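The Case for Doing Less Out There
From the Gellisby Neighbors newsletter, June

Every spring I get a card through the door from somebody offering to turn my deck into an outdoor room. I already have rooms. The ones I have come with walls and a place to plug in a lamp, and I don't use all of those either. But the card from Renditz this year had a price on it, which the earlier ones were too polite to include, and so I sat down and read the whole thing.

The package is called the Kilar. It has a corner sofa, a fire bowl, a rug that is supposed to live outside, and a pergola you have to assemble with a friend you don't mind losing. It seats more people than I have ever wanted on my property at one time. Delivery is extra. So is the cover, and you will be needing the cover, because the rug that lives outside turns out in the small print to prefer a dry summer.

I mention this because several of you wrote in after the May issue asking what we thought was worth buying for the warm months, and I said I would look into it. I have looked into it. My findings are mostly against.

Take the fire bowl. We had one for 3 summers. The first summer we lit it whenever we had company, and everyone moved their chairs in a slow circle all evening to stay out of the smoke, like planets with sore eyes. The second summer we lit it once. The third summer it held rainwater and a tennis ball, and in the fall I gave it to my brother-in-law, who has since tried to give it back.

String lights are better. They're cheap, they make everybody look rested, and if a bulb goes you can pretend you like it that way. Buy the plain warm ones. The color-changing kind comes with an app, the app wants a password, and you will find yourself standing in the yard at 9 p.m. resetting a password for a string of lights.

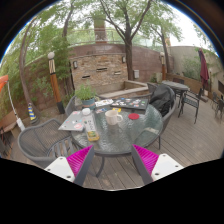 Shade is where I'd spend money if I were spending any. An umbrella with a heavy base costs more than you'd like and is worth it the first time the wind gets up. Ours has the other kind of base. It has been over the fence twice, and the people on that side have been very nice about it, in the way that people are nice when they're keeping a list. If you have a tree, you're ahead of everyone. Put the chair under the tree.

Chairs I have opinions about. The low slanted wooden ones look wonderful from the kitchen window, and that's the place to enjoy them from. Getting out of one with a plate in your hand takes planning. I have seen a grown man at a cookout stay in his for two hours after he wanted to go home. Get something with arms and a seat at the height of an ordinary dining chair. It'll look like you dragged it out from indoors, and you may well have.

Hường Phan on Sengar Street, who has the best yard in Gellisby by most accounts and certainly by mine, wrote me a long and useful letter on this subject. She has a bench, a hose, and tomatoes. She spent 70 dollars last year, most of it on dirt. Her advice for beginners is to go outside with nothing for a week, at the time of day you think you'll want to be out there, and see where you end up standing. That's where the chair goes. She says most people put their furniture where the builder put the sliding door, and then wonder why they're always squinting.

I tried it. I wanted to be out at suppertime, and where I ended up standing was the strip along the garage next to the trash cans, which gets a breeze and has no view of anything I'm supposed to be fixing. I moved a chair there. My wife asked if I was all right. I've had some of the best evenings of the year in that spot, apart from collection week in the heat, when I go back in.

A word on planters, as three letters brought them up. The big glazed ones are handsome and they do crack if you leave them full over the winter. I know because the store told me so, and then I left them full over the winter. Plastic ones that look like stone will fool anybody who doesn't try to lift them. Herbs do fine in either. Mint will do fine in anything, including the gap between the deck boards and, by August, your shoes.

Then there's the question of bugs. I've now tried the candle, the coil, the plug-in, the bracelet, and a small fan. The fan works. Mosquitoes are bad fliers, and so a cheap fan pointed at your ankles does more than all the lemon-scented goods put together. It isn't festive. You'll have an extension cord to step over, and guests will ask if you're expecting to faint. Let them ask. They'll be scooting over to your side before the corn is done.

On cleaning, I'll be brief, in keeping with how much of it I do. Warm water, dish soap and a long brush will take care of a deck that's only dirty. Rent the pressure washer if you must, but please borrow some restraint along with it. I wrote my name in our old deck by accident (well, the first letter was an accident) and it stayed there until we replaced the boards.

Back to the Kilar. With the cover and the delivery it came to 807 dollars over what I paid for my first car, which also had seating for five and could be driven away from the neighbors. I called Renditz to ask if they sold the cushions alone. They do. The cushions are very good cushions. I bought two, one for the chair by the garage and one for the chair my wife has since put next to it, after spending most of May telling people I'd taken up living with the trash.

If you've got a thousand dollars set aside for the yard this year, the best I can tell you is to hold on to it until August and see if you still feel the same. Spend a little on shade. Spend less on lights. Go and look at Hường's tomatoes, with her permission, and don't touch the hose.

Letters on grills are being held for the July issue, as there were a great many and some of them were about each other. Anyone missing a green umbrella cover should look behind the library, where one has been flapping on the railing since before school let out. And the plant swap starts at 10 a.m. this month in place of 9, by popular demand. Please label your mint.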